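4. Planning the Equipment Budget

4.1 What we meant to buy

The first draft of our equipment request had one line in it, and the line said "robot arm." It was approved quickly, which should have worried us. An arm without a gripper, a controller license, a mount, spare fingers and someone's time is a very handsome coat rack, and the second draft, sent in April, ran to three pages.

We compared two ways of spending the same money. Under the first plan (buy early), the Drancombe arm would be ordered at once and all kitchen tasks developed on hardware. Under the second (buy late), tasks would be built and tested in simulation, and the order would go in only after we knew which tasks we could do at all. The two plans share the same task list: pick up a mug, move a mug, put down a mug, and variations on the theme that sounded more exciting in the proposal.

4.2 Using simulation to choose parts

We took the second plan. The task scenes were built in Skello, with a white arm on a kitchen cabinet and a two-finger gripper, and each candidate task was run 210 times with small changes to where the objects stood. Figure 1 is taken from the mug task.

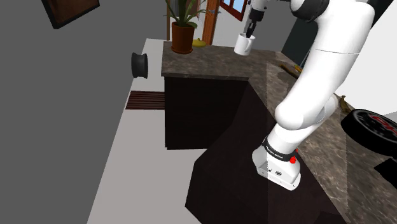
Figure 1. Simulated mug task, with the gripper fingers inside the mug.

The running costs of the two plans differ less than the vendors would like. Simulation is often called free, mostly by people who do not see the invoices. Our compute share came to $1725 for the planning period, and the staff hours spent persuading a kitchen to behave like a kitchen were charged to another line, where they remain. Against this we set the items we were able to strike from the hardware list. The largest was a Filip three-finger hand quoted at $2892, which had been included because it looked capable in the brochure. None of the tasks that survived to the final list called for a third finger.

Mounting was the second item to change. The early draft assumed a floor pedestal in open space. Placing the base near the corner of a counter raised questions we had not budgeted for: how much reach is left for the far side of an L-shaped worktop, and what the arm will pass over on the way there. We now list the mount, the cabinet under it and the installation visit as separate lines. Alldale, which supplies all three, had been quite willing to sell them to us as one.

4.3 What simulation could not price

Some costs stayed out of reach. Simulated mugs do not chip, and a simulated gripper finger does not wear down by the end of the term. We set aside 20 percent of the hardware total for breakage and consumables -- a figure arrived at by asking two other labs and taking the gloomier answer. Delivery time was also left out of the model, and the quotes we hold give it in weeks without saying when the weeks begin.

The revised request was submitted on 15 May 2025. It is longer than the first, costs less, and has not yet been approved.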